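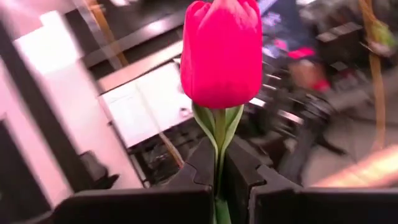

昨年度の支援員からは、業務の開始前に対象学年と使用教材の一覧を受け取れるようにしてほしい、という要望が出ていた。今期の募集ではこれを受け、採用通知に担当学年、教材一覧および週ごとの配置表を添付する。

Bindale小学校 読書活動支援員(会計年度任用・パートタイム)募集要項

1 募集の趣旨
Bindale小学校では、学校図書室の運営補助および授業内の読書活動の支援を行う職員を募集する。勤務場所は本校図書室(北校舎2階)とし、必要に応じてKemow分校での勤務を命じることがある。

2 募集人数
3名(うち1名はKemow分校を主たる勤務地とする)

3 職務内容
(1)図書の貸出、返却、配架、修理および除籍候補の抽出
(2)蔵書管理システム「Flidlow」への書誌情報および所蔵情報の入力
(3)学級担任または司書教諭の指示に基づく読み聞かせ、ブックトークおよび調べ学習用資料の準備
(4)多言語図書コーナー(Shehata文庫)の整理。同文庫の所蔵数は1231冊であり、うち書誌未登録のものを任用期間中に登録する。
(5)図書だよりの印刷および配布
(6)その他、校長が必要と認める業務
児童の成績評価、保護者面談および単独での授業の実施は職務に含まない。

4 応募資格
次のすべてを満たす者とする。
ア 高等学校卒業または同等以上の学力を有すること
イ 表計算ソフトおよび文書作成ソフトの基本操作ができること
ウ 配架作業(書架最上段での作業および図書の入った箱の運搬を含む)に支障がないこと
司書、司書補、教員免許のいずれかを有する者は、書類選考において加点する。資格の有無は応募の可否に影響しない。Flidlowの使用経験は問わない。操作研修を着任後の第1週に実施する。

5 任用期間
採用決定後の指定日から翌年3月末日まで。勤務実績および予算の状況により、再度任用することがある。任用後1か月間は条件付採用とする。

6 勤務条件
勤務日は授業日のうち週3日とし、曜日は配置表により指定する。勤務時間は午前9時30分から午後3時30分まで(休憩45分を含む)。長期休業期間中の勤務は、蔵書点検の実施日に限る。蔵書点検は3月に行い、この期間は原則として支援員全員が出勤するものとする。
報酬は時給制とし、額は学校設置者の定める報酬表による。司書または司書補の資格を有する者には別の区分を適用する。通勤費は規程に基づき支給する。自家用車による通勤は、事前に届出を要する。校内に支援員用の駐車区画はない。

7 提出書類
(1)応募申込書(本校所定様式、写真貼付)
(2)資格証明書の写し(該当者のみ)
(3)課題文 「低学年の児童が自分で本を選ぶための書架表示について」
課題文はA4判縦置き・横書きとし、3000字以内で作成すること。字数には題名および氏名を含まない。手書き、印字のいずれも可とする。引用を行う場合は、末尾に書名、著者名および発行年を記載すること。

8 提出方法および期限
封筒の表に「読書活動支援員応募」と朱書きし、簡易書留で郵送するか、本校事務室へ持参すること。2020年10月10日必着とする。持参の場合の受付時間は、授業日の午前9時から午後4時30分までとする。電子メールおよびファクシミリによる提出は受理しない。提出書類は返却しない。

9 選考方法
第一次選考 書類審査
第二次選考 面接および実技
実技は、分類記号順の配架と、絵本1冊の音読とする。配架に用いる図書は50冊で、事前の公表は行わない。音読する絵本は、当日、学校が用意したものから受験者が選ぶ。面接と実技は同日に行い、日時は第一次選考の合格者に文書で通知する。
選考結果は、合否にかかわらず郵送で通知する。電話による合否の照会には応じない。

10 その他
(1)申込書の記載に虚偽が認められた場合は、採用を取り消すことがある。
(2)応募に際して取得した個人情報は、選考および任用の手続以外に使用しない。
(3)勤務を希望する校舎がある場合は、申込書の備考欄に記入すること。ただし、希望に沿えないことがある。
(4)申込書の様式は、事務室窓口で配布するほか、本校ウェブサイトの「採用情報」から取得できる。

問い合わせ先
Bindale小学校 事務室 採用担当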